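**Pivstead shared kitchen: progress report, 27 Sep 2018**

Work on the Mellstead room is on schedule. The partition walls are up and the large white table is in place, so table setting and clearing can now be practiced in one spot. We have spent $3000 of the equipment money since June, most of it on furniture and utensils.

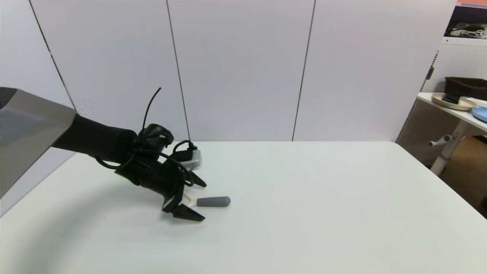

Small utensils remain the slow part of the work. They are hard to pick up from a smooth surface, and we plan to try a thin mat from Grekano next month. Sessions run 30 minutes — longer ones left too little time to wash up.

Still open:

- 12 storage bins, ordered from Mamo
- labels for the drawers
- a second drying rack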